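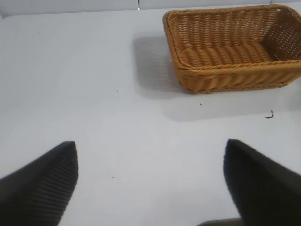
1/ I have been through four fruit bowls since we moved to Alatgate and I'm finally going to talk about it, so settle in. Glass one (chipped), wooden one (went mouldy underneath, grim), a ceramic one that weighed as much as a toddler, and a wire one that left stripes on the plums. So now I've gone over to a basket. Rectangular, lovely warm golden tan, and the weave loosens off on the inside wall so there are little gaps the light comes through, and I'm weirdly pleased about that bit because gaps mean air and air means my nectarines might last past the weekend.

2/ It came from Vudano, the homeware place behind the station. Not on the website as far as I can see, you have to go in and rummage. I took the 484 because it was chucking it down and then had to carry the thing home on my lap with a bag of potatoes sat in it. A lady across the aisle asked where I got it. Made my day!

3/ It was £2 in the end because the label had come off and the boy on the till couldn't find it on the system. I did offer to wait. He said he really didn't want me to wait.

4/ Right, things I have learned about keeping fruit in a basket, in no order. I'm not an expert, I just eat a lot of fruit and I'm sick of throwing it away.

5/ Rectangular beats round. I'll die on this hill. A round bowl takes up the same bit of worktop and everything rolls into a heap in the middle, and whatever's at the bottom of the heap is jam by the time you get to it. In a rectangle you can lay things along the length of it in one layer and see what you've got.

6/ Also it goes flush against the wall. My kitchen is a corridor with a cooker in it so this matters to me more than it might to you lot with islands.

7/ Someone's going to ask about crumbs and bits in the weave. Yes, they get in. Take it outside, turn it over, bang it on the bottom like a drum. Then an old toothbrush along the ridges. I do mine when I do the bins.

8/ I don't line it. I tried a tea towel for a bit and all it did was hide a satsuma from me for what must have been a fortnight. If you've got soft fruit that bruises then maybe a bit of kitchen paper, but change it.

9/ Wash before you eat, not before you put it in! My mum washes the lot the minute it comes through the door and then wonders why the grapes have gone furry. (Hi Mum.)

10/ OK, bananas. This is the one I get told off about. I put one in the basket on its own, lying lengthways, and it looked gorgeous, proper magazine stuff. I was so chuffed with it.

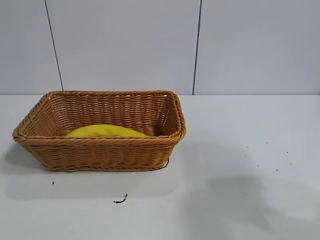
11/ And then Hamdia Gebretsadik, who I've known since college and who has never once let me enjoy a thing, messaged to say a banana will bring on everything round it and I'd have a basket of brown pears by Thursday lunch or whatever. She used to do mornings at Alemayehu, the greengrocer's, so she does know what she's on about. Annoying.

12/ I ignored her for two days. The pears went. She was right. I've told her she was right and she's screenshotted it.

13/ So the rule in this house is one banana by itself is allowed in the basket, but the second any other fruit turns up the banana gets evicted. It sits out on the side instead. Not in the fridge – I know people do, I know it's only the skin that goes black, I still can't look at it.

14/ The exception is if you've been sold a bag of rock-hard avocados (I have, by Floris, the veg box people, twice now). Then you WANT the banana in there. Pop them in together, check every morning, and take the avocados out as soon as they give a bit at the top end. You get a window of what feels like nine minutes so don't go on holiday.

15/ Several of you asking about hooks. Had a banana hook. It came free with the wire bowl. It fell over every time there were fewer than three on it, so I gave it to my brother, who uses it for headphones.

16/ Moving on to what goes where, because I got a few replies saying "but where do I put the onions". Not with the fruit is the short version! Longer version coming up, this is how mine's set up as of this week. I've put the numbers in a list because my sister says my threads are impossible to follow.

Basket: apples, pears, plums, nectarines once they've started to soften. Oranges if I've run out of other places. Long side facing you so you can get a hand in without moving everything.

Worktop, next to the basket: the banana. Keep it out in the open where you'll see it, because a banana behind the toaster is a banana you will find by smell.

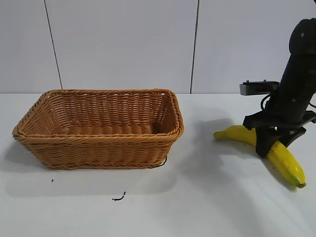

Cupboard under the stairs: potatoes and onions, in separate bags, as far apart as the cupboard will let you. Dark and a bit chilly. Mine share with the hoover and nobody's complained.

Fridge: berries, grapes, cherries, anything cut. Kiwis after they've gone soft. Lemons too, they last ages longer and I was really late finding that out.

Windowsill: tomatoes, stalk side down. I don't care what anyone says about the fridge, they taste of nothing when they're cold.

17/ Yes sorry, I realise I said I'd put numbers in the list and then didn't. You've all been very kind about it.

18/ Quick one on size. Don't go massive. I nearly bought the bigger one and Abrehet Gudeta (next door, sensible) said all a big basket does is make you buy more fruit. I had my doubts but I weighed up what we were chucking out in September with the old bowl and it was 600g in one week, most of it grapes. Smaller basket, shop twice. You do end up walking more, my phone says it's 3,000 steps there and back to the good market stall so I'm counting that as exercise.

19/ A few of you have asked whether the braided edge is strong enough to lift it by when it's full. I wouldn't. There aren't handles on mine so I put a hand under each end. I picked up my nan's old one by the rim once with a melon in it and I can still hear the crack.

20/ If a strand does pop out, don't snip it straight off. Poke it back under its neighbour with the blunt end of a skewer and see if it stays put. Dab of clear glue if it won't. I've mended two bread baskets like that and they're both still going.

21/ Oh and someone said put the basket away when people come round because it looks cluttered?? Absolutely not. It's fruit. It's the tidiest thing in my kitchen.

22/ Update 10/3/26: went back to Vudano for a second one for Abrehet and they've only got the dark brown left. She says she'll think about it. If anyone spots the tan ones anywhere else round Alatgate please shout, I'll come and get it, I don't mind if it's a bit battered.

23/ Also Hamdia wants it known that she told me about the lemons as well.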